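Sep 1, 2020, handout for week 1. Bring it back next time, I only printed 131!

## Hard water, the short version

Water picks up calcium and magnesium on its way through limestone. My favorite case is the Mudgway wells, which test at 353 milligrams per liter (very hard).

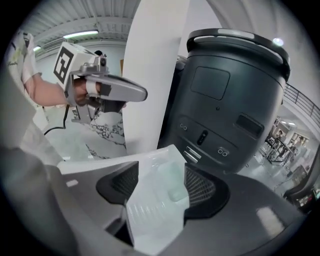 Over in Bredberg they get 214, still plenty to fur up a kettle. Soap hates this stuff. It grabs the calcium and makes scum, so you use more soap and get more scum, and round it goes.

A sink drain won't care much, but a heater will. 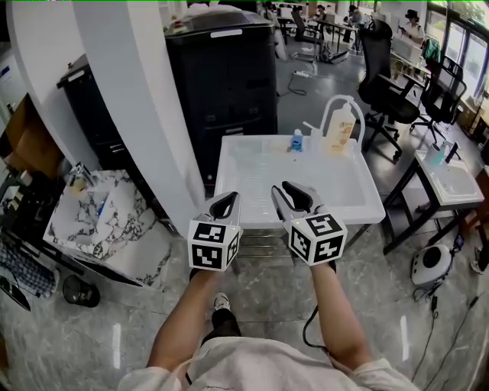
## For next time

- Read the Kemow well report, just the tables
- Work out grains per gallon for both towns (divide by 17.1)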